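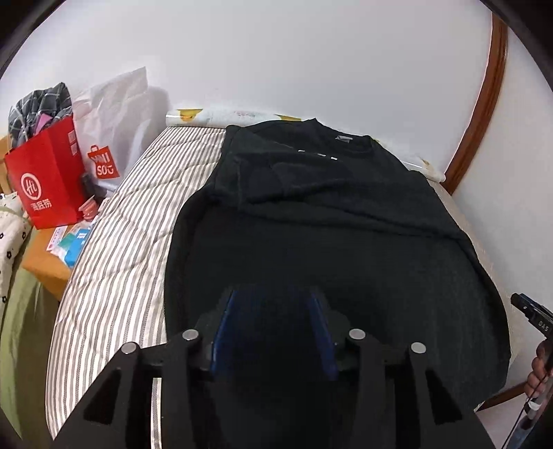
Clothes folding is the practice of arranging garments into compact, regular shapes for storage, transport or display. It is one of the last steps in doing laundry, after drying and, for some fabrics, ironing. Folding is an alternative to hanging and is preferred for knitwear, which can stretch at the shoulders when left on a hanger.

History

Before the closet with a rail became common in homes, most clothing was kept flat in chests, trunks and presses. Linen was often folded along the same lines each time, and the creases were taken as a sign that it had been properly put away. Shelved cupboards and chests of drawers changed the size of the fold more than the method. Hanging became more usual once cheap wire and wood hangers were sold, and folding in many homes was then left to underwear, knitwear, sheets and towels.

The textile writer Ivone Trindade divides household folding into "shelf folds," meant to be stacked, and "drawer folds," meant to stand on edge. Her survey of 661 households found that 39 percent used both kinds, often in the same piece of furniture.

Methods

The flat fold is the most widely used for shirts and sweaters. The garment is laid out on a table or bed and smoothed by hand. The sides and sleeves are brought in toward the middle, and the body is then folded up from the hem once or twice. Some people lay the garment face down so that the front shows when it is finished, while others start face up and turn it over at the end.

Sleeves are the main point of difference between methods. They may be crossed over the chest, laid straight down along the body, or bent back on themselves at the elbow. Crossing the sleeves is quick but leaves a thick band across the upper part of the garment – a drawback in tall stacks, which tend to lean.

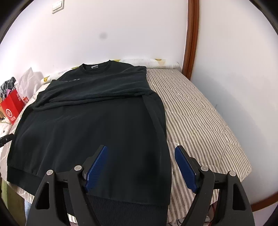
Thick cotton fleece and heavy wool do not hold a sharp crease and are usually folded fewer times than thin jersey. Garments with a hood are treated in different ways. The hood can be laid flat over the back before the body is folded, or left out and used as a pocket for the finished bundle.

Rolling is common in travel and in military kit. The garment is folded lengthwise and rolled tightly from one end. A rolled shirt fits well into the corners of a bag, but knit fabric may curl at the hem.

File folding produces a small rectangle that stands upright in a drawer, so that each item can be seen from above. It works best when the drawer is nearly full.

Retail folding

Shops fold to a fixed width so that stacks line up on the shelf. Many use a folding board, a flat sheet placed on the back of the garment and pulled out when the sides have been turned in. The hinged board sold by Flondico has four panels and is set for a finished width of 30 centimeters. Urho Lindqvist, who trained shop staff at the Väisänen department store, taught folding without a board and held that the neckline should always face the aisle.

Care

Items stored for a long time are often refolded along new lines, as repeated creasing in one place can weaken the fibers. Acid-free tissue may be laid inside the folds of silk and old linen.

See also

Ironing
Clothes hanger
Linen press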